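Nørgaard orders end-of-line packing and palletising equipment from Tridero

29th April

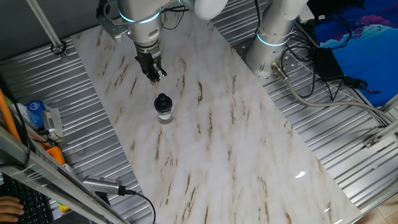 Food producer Nørgaard has placed an order with Tridero for a packing and palletising line at its Hekent site. The equipment will handle sauces, pickles and dry goods, which are packed by hand at present on two shifts.

The order covers a case erector, a top-load case packer, a tape sealer and a palletising cell with two pallet positions. Tridero will also supply the guarding, the conveyors between machines and a pallet wrapper. The line is rated at 11 cases a minute on the largest case size. A full pallet of the standard product holds 144 cases.

Hrefna Stougaard, operations manager at Hekent, said the site had outgrown its present arrangement.

"We take on agency staff every autumn to stack pallets and it gets harder to find them," she said. "The people who do that job now will move to line checks and changeovers. We have told them so and training is already booked."

Nørgaard looked at three layouts before settling on a straight run along the north wall of the packing hall. The floor there had to be levelled, and a column near the loading doors limited how far the pallet cell could extend. Tridero shortened the outfeed conveyor by 1000 mm to leave room for trucks to turn.

Pallet patterns will be set up in Truver, Tridero's line software, which holds a recipe for each product. Operators pick the recipe on a touch screen at the case packer and the settings are passed down the line. Nørgaard has asked for the pallet labels to be printed from the same record.

Factory acceptance tests are planned for May at Tridero's works, using Nørgaard's own cases and a mix of full and part loads. Installation will follow during the summer shutdown. Hand packing will carry on at one station for short runs and gift boxes.

The value of the order was not given.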